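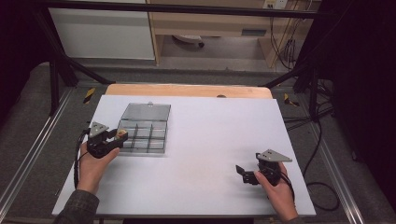

Vadport-list Digest, Vol 27, Issue 50
September 8, 2019

Subject: Re: start pose wording in the hand-held gripper guidelines

Begoñe Olmedo wrote:
> I'm fine with most of section 2, but "the workspace must be tidy" is
> useless as a rule. Tidy to whom? At Prundby we had two people set up
> the same sorting task and one of them cleared the table completely
> while the other left tape and spare parts all along the back. Both
> swore they had followed the document. Can we please say what has to
> be on the table and leave it at that? Also, do we care if the lid is
> open or closed at the start? I could not find it anywhere.

Hi Begoñe, hi all,

Yes, let's kill "tidy." I wrote that line back in March and I think I was just tired of arguing about it. Your version is better - list what belongs on the board, and anything not on the list comes off.

For the compartment box task I'd go with this:

2.1 On the board: one clear organizer, on the left half, and the small part being placed. Nothing else.
2.2 All compartments empty before the first part goes in.
2.3 Lid open and tilted toward the far side of the board. If it drops partway, stop and start over, don't prop it up with the other gripper and carry on.
2.4 Both grippers held over the board, each by its own hand, even if only one of them is going to do anything.
2.5 Gripper cables run off the sides of the board. No cable across the box or between the two grippers.

I know 2.4 is going to annoy the Cantero folks, who like to park the idle gripper on the table. I've tried it both ways and I much prefer having it up and open on its own side. When it's lying down somebody always picks it up in the middle of a run and then you've got a big jump in the motion that has to be trimmed out later. We threw away 110 runs at Tralero over that before we changed our habits, and I'd love to never do that again!

On cables, I'd like a second rule for the floor, separate from the board one. Slack coiled and kept on one side, away from where the person stands. I was going to give a maximum length for the loose loop but I can't defend any number, so I left it out (if somebody has one they trust, send it over). Same goes for floor tape. We use the yellow and black striped stuff by the back corners of the table and I'd be happy to see it recommended, but I don't want to make a group fail the checklist over the color of its tape.

Two things I'm still not sure about:

- Sleeves. Mine are long half the year and I have never had one catch, but the draft says "no loose clothing" and stops there. Do we mean cuffs? I'd say snug at the wrist is fine, and put it in those words.

- Whether the part can already be in the jaws when recording starts. The draft says no, it starts on the board. A few of you wrote to me off list asking for an exception for small parts. I'm okay with it as long as it's written in the run notes, and as long as the whole batch is done the same way. Mixing the two in one batch is what I'd really like to forbid.

I'll leave 2.1 to 2.5 open for comments until the next call and then paste them into the draft. Please reply under the bit you're replying to, the last thread got so tangled I gave up and printed it.

Begoñe, could you send me the Prundby checklist when you get a minute? I only have the old one, with the page about the scale that we dropped.

Cheers,
T.

_______________________________________________
Vadport-list mailing list
To change your digest options, log in to your list account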